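車の修理のことで、この何か月かずっともやもやしていたことがあって、長くなりそうですが少しずつ書いていきます。お茶でも飲みながら、ゆるゆるお付き合いください。途中でごはんの支度をするかもしれません。

うちの車はPlevnessという輸入車で、乗りはじめて13年になります。街で同じのを見かけることはまずなくて、たまにすれ違うと向こうの運転手さんと目が合う、そういう車です。知らない方に会釈されたこともあります。あれは嬉しかったなあ。

去年の10月、メーターの中に黄色い警告灯がつきました。走りは普段と変わらないし、変な音もしない。説明書を引っぱり出してみると「販売店に相談してください」とだけ書いてあります。そりゃそうですよね、そう書きますよね。

で、いつもの町の整備工場に持っていきました。Saarinenという、看板だけ見ると家具屋さんみたいな工場です。車検もタイヤもずっとここ。待合の椅子がふかふかで、冬はストーブの上でやかんがしゅんしゅんいっていて、用がなくても寄りたくなるところです。

工場にはWonineという汎用の診断機があって、車の下のほうの差し込み口につなぐと、どこの調子が悪いのか番号で出てくるんです。私も横から画面をのぞかせてもらいました。番号はちゃんと出ました。出たんですが。

その番号が何を意味するのか、工場では分からない、と。メーカー独自の番号で、意味の一覧は正規の販売店にしか渡されていないんだそうです。番号は読めるのに、辞書がない。外国語の手紙をもらって途方に暮れているような気分でした。

しかもですね、仮に見当をつけて部品を替えたとしても、警告灯を消すにはメーカー専用の機械で「直りましたよ」と登録しないといけない。整備士さんが何べんも申し訳なさそうに頭を下げてくれて、いやいやあなたのせいじゃないですよ、とこちらも頭を下げて、ふたりでぺこぺこしていました。

それで正規の販売店、Primwoodに電話しました。うちからいちばん近い店で、片道26キロ。峠をひとつ越えます。景色はいいんです、景色は。紅葉がきれいで、つい途中の直売所で柿を買いました。袋いっぱいの柿を助手席に乗せて、警告灯をつけたまま走る中年です。

先に言っておきますが、Primwoodの方々はとても親切でした。受付の方は柿をおすそ分けしたら本当に喜んでくださったし、説明も丁寧。だから今日の話は、お店の悪口ではないんです。そこだけは誤解のないようにお願いしたくて、わざわざひとつ使って書きました。

診断には60分かかりました。結果は、排気のほうについている小さなセンサーの不良。部品代が3,039円。え、そのくらいなの、と声が出ました。柿より高いけれど、覚悟していた金額とは全然違いました。

ただ、そこに診断料と登録作業の料金と、取り寄せのためにもう一度来る手間がのっかってきます。部品が届いたらまた峠越え。仕事を半日休んで、ガソリンも使って。合計のことを考えだすと、あの小さなセンサーがだんだん憎らしくなってくるんですよね。

帰ってからSaarinenの整備士さんに報告したら、「そのセンサーなら、うちでも替えられたのになあ」と。作業そのものは難しくないんだそうです。工具もある、腕もある、足りないのは番号の意味と、最後に登録する権限。そこだけ。

ここからが書きたかったことです。車って、買ったら自分のものじゃないですか。なのに、その車が何を訴えているのかを、持ち主も、持ち主が信頼している工場も教えてもらえない。これはどうなんだろう、とずっと考えています。

もちろん、メーカー側の言い分も分かるつもりです。安全にかかわる部分を、よく知らない人がいじったら危ない。盗難防止の仕組みまで全部公開されたら、それはそれで困ります。私だって自分の車の鍵の秘密がそのへんに貼り出されていたら嫌です。

でも、今回のは排気のセンサーなんです。鍵でもブレーキでもない。全部開けるか全部閉めるか、の間にずいぶん広い場所があるように思うのです。せめて番号の意味だけでも、お金を払えば町の工場が見られる、とか。そのくらいなら。

年間いくらで情報を買えるようにすればいい、という話を整備士さんにしたら、それはそれで悩ましいと言われました。メーカーごとに契約して、メーカーごとに専用の機械をそろえたら、小さい工場はあっという間に機械の置き場もお金もなくなるよ、と。なるほど、それもそうか。素人考えは甘かったです。

Saarinenには軽トラも来れば、農家さんの古いワゴンも来るし、うちみたいな変わり種も来ます。何でも診てくれるのが町の工場のいいところで、でも何でも診ようとするところほど、専用の機械の話になると苦しくなる。ちょっと切ない仕組みだなあと思いました。

もうひとつ気になっているのは、近くに正規店がない人たちのことです。私は峠ひとつで済みましたが、もっと遠い人もいます。島に住んでいる人なんてどうするんでしょう。フェリーに乗せて警告灯を消しに行くんでしょうか。船賃のほうがよっぽどかかりそうです。

それと、お店って、ずっとそこにあるとは限らないんですよね。Primwoodも、前はもう少し近くに支店がありました。そこが閉まって今の店に統合されたんです。売る店が減れば、直せる店も一緒に減る。買ったときには考えもしませんでした。

「そんなに文句があるなら国産に乗り換えれば」と言われることもあります。ええ、ごもっともです。でも、電子化が進んでいるのはどの車も同じで、専用の手続きが要る作業はこれから増えていくんじゃないかと整備士さんは言っていました。うちの車だけの話ならいいんですけども。

あと、単純に、この車が好きなんです。シートの座り心地がよくて、ドアが閉まるときの音が低くて、雨の日のワイパーの動きがちょっとのんびりしていて。こういうのは乗り換えの理屈では片付かないので、許してください。

安く直したいだけでしょう、というご意見もあると思います。はい、安く直したいです（笑）。でもそれだけでもなくて、長く診てくれている人に診てもらいたいんです。かかりつけのお医者さんみたいなもので、前にどこを直したか、どんな癖があるか、カルテより詳しく覚えていてくれます。

たとえば、うちの車は寒い朝に一回目のエンジンのかかりが悪いのですが、整備士さんは「この子はそういう子だから」と言って、予熱の待ち方のコツを教えてくれました。こういうのは番号の一覧にも載っていない気がします。

じゃあどうなったらいいのか、と聞かれると、私もきれいな答えは持っていないんです。番号の意味は公開してほしい。安全や盗難にかかわるところは、研修を受けた工場に限って使えるようにする。費用は小さい工場でも払える額にする。思いつくのはそんなところです。

研修といえば、整備士さんは「教えてくれるなら休みの日にでも行くよ」と言っていました。ご自分のお休みを使ってまで。そういう気持ちのある人が門の前で待っているのに、門が閉まっているのはもったいない話です。

販売店の側にとっても、悪いことばかりじゃないと思うんですよ。遠方のお客さんが近所で直してもらえるなら、安心して次もPlevnessを買えます。私だって、次もと思っていたのに、あの往復で正直ちょっと迷いましたから。ちょっとだけですが。

Primwoodの受付の方にもやんわり聞いてみたんです。そうしたら「遠くから来ていただくのは、こちらも心苦しいんです」とおっしゃっていました。繁忙期は予約がひと月先まで埋まってしまうこともあるそうで、誰か得をしているのかな、と不思議な気持ちになりました。

書いていたら長くなってきたので、いったん休憩します。続きはまたすぐ。

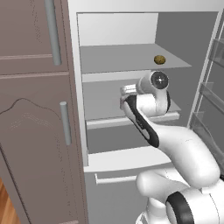
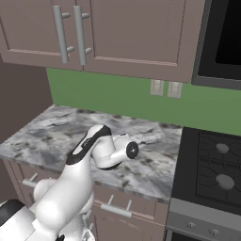
お待たせしました、続きです。先週、思い切ってメーカーの日本の窓口に手紙を書きました。メールでもよかったのですが、なんとなく便箋に。苦情というより、「長く乗りたいので、近所の工場にも番号の意味を教えてあげてくれませんか」というお願いの手紙です。

三枚になりました。長いですよね。これでも削ったんです。最初はワイパーの話まで書いていて、読み返してさすがに消しました。柿の話も消しました。

返事はまだ来ていません。来たらここに書きますね。定型文だったとしても、それはそれでちゃんと書きます。

もし同じように輸入車に乗っていて、近所の工場で「うちの機械では分からない」と言われた経験のある方がいらしたら、どんなふうに解決したか教えてもらえたら嬉しいです。国産の方でも、工場にお勤めの方でも。反対のご意見も歓迎です。

特に知りたいのは、見積もりの内訳で診断料がどう書かれていたか、です。うちのは部品代と診断料と登録作業が別々に書いてあって分かりやすかったのですが、一式でまとめられてしまうことも多いと聞きました。内訳が分かると、どこにお金がかかっているのか話がしやすいんですよね。

あ、それから、警告灯がついたまま乗り続けるのはおすすめしません。私は相談してから峠を越えましたが、色や種類によってはすぐ止まらないといけないものもあるそうです。赤いのがついたら、まず車を止めて電話してくださいね。

ちなみにセンサーを替えたあと、警告灯は消えて、今日まで一度もついていません。Saarinenに報告に行ったら、整備士さんがメーターをのぞきこんで「よかったねえ」と、私にではなく車に向かって言っていました。

次の車検は春です。いつもどおりSaarinenにお願いするつもりで、もう予約の電話もしてしまいました。早すぎると笑われました。

返信はゆっくりになると思いますが、全部読みます。長いのにここまで読んでくださった方、ありがとうございました。診断機の話で詳しい方がいたら、Wonineの新しい型だとどこまで読めるのかも、ぜひ教えてください。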